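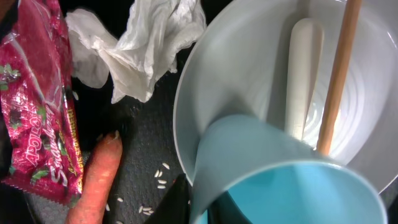 One buyer wrote back after the first month to say the quote was the easy part, and that the line missing from the budget was spare fingertips. We have listed them separately on this page ever since.

Griltance G3 Tabletop Cell
Sold by Skeditz

The G3 is a single arm with a two-finger gripper and a wrist camera, sold for sorting and clearing work on a bench. Typical jobs mix food, packaging, tissue and plastic kitchenware on one mat.

Included
Arm, controller and gripper
Wrist camera with cable
Dark work mat
3 pairs of fingertips

Budget separately
Spare fingertips, part 741
Mahrous bench frame, if your table is not rated for the arm
Gokier software seat, renewed yearly
Operator training, two people per session

Planning
Lead time is 30 working days from purchase order. Allow 14 more for the bench frame – it ships from a different warehouse. Orders placed in November are delivered after the new year.

Try your own items before you commit. Send us a box with your worst ones, including soft wrappers and anything small enough to scatter, such as rice. Trials are charged and the fee comes off the order.

Prices on request. Page updated October 21, 2022.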